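Table d'atelier Gresia
Fiche d'équipement, salle Mancuso
Mise à jour : juin 2021

Désignation : table de travail à plateau de bois clair, avec petit outillage associé
Fournisseur : Derkstead
Service gestionnaire : Atelier commun de Tarnano
Hauteur du plateau : 76 cm
Nombre de places : 2
Accès : sur réservation, après la séance d'accueil

Présentation

La table Gresia est destinée aux travaux de petite mécanique, de découpe légère, d'ébavurage et d'assemblage. Elle est mise à la disposition des usagers inscrits à l'Atelier commun de Tarnano, ainsi que des établissements partenaires qui en font la demande écrite. Installée en janvier dans la salle Mancuso, elle remplace les deux tables métalliques du rez-de-chaussée, désormais affectées au stockage.

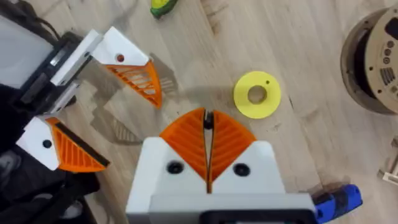
Les abords de la table relèvent des mêmes règles que le plateau. Une bande de circulation de 2 m est maintenue sur toute la longueur, côté fenêtres, et les rallonges électriques sont raccordées exclusivement au bandeau mural. Les effets personnels sont déposés dans les casiers de l'entrée. Sont concernés les sacs, les vêtements et les pièces de tissu, y compris de couleur sombre comme le tissu ou le sac qui apparaît à gauche sur la vue, dont les plis retiennent facilement la visserie tombée. Le sol est balayé par l'usager en fin de séance.

Plateau

Le plateau est composé de lames de bois clair dont le fil reste apparent. La teinte varie légèrement d'une lame à l'autre, du beige pâle au grisé ; cette variation ne constitue pas un défaut et n'ouvre pas droit à remplacement. La surface convient à la pose de pièces, au tracé et au collage avec protection. Le perçage traversant est interdit sans martyr. Un martyr de format adapté est remis à l'accueil sur simple demande.

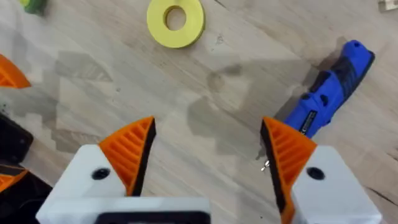 L'entretien courant se limite à un dépoussiérage à la brosse souple, suivi du passage d'un chiffon à peine humide. Les solvants sont proscrits. Les résidus d'adhésif sont retirés à la spatule plastique, dans le sens du fil. Un ponçage complet est assuré une fois par an par le service technique ; la table est alors indisponible pendant 5 jours ouvrés.

Petit outillage associé

Outil rotatif à main, corps bleu, zones de préhension noires
Ruban adhésif jaune
Ciseaux à anneaux magenta
Égouttoir en bois à tiges verticales, avec assiettes servant au tri des petites pièces
Lunettes de protection, à retirer à l'accueil
Jeu de 7 embouts, à retirer à l'accueil

Les bobines de filament ne font pas partie de la dotation. Elles peuvent être posées à plat sur la table pendant la séance et sont ensuite rapportées au rayonnage des consommables.

Conditions d'utilisation de l'outil rotatif

L'outil est débranché avant tout changement d'embout. Le port des lunettes est obligatoire pour l'opérateur comme pour toute personne placée de l'autre côté de la table. Les pièces de petite dimension sont tenues à l'étau ou à la pince, jamais à la main.
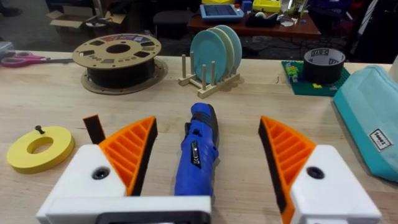 Toute anomalie constatée sur l'outil (échauffement, bruit inhabituel, jeu dans le mandrin) est consignée dans le registre de la salle. L'outil est alors remis à l'accueil, où un appareil de remplacement peut être délivré selon les disponibilités.

Réservation

Les créneaux sont ouverts 7 jours à l'avance. La durée maximale d'une séance est de 5 heures, rangement compris. Une absence non signalée entraîne la suspension du droit de réservation jusqu'à régularisation auprès du service gestionnaire.

Documents à présenter : carte d'usager en cours de validité, attestation de séance d'accueil.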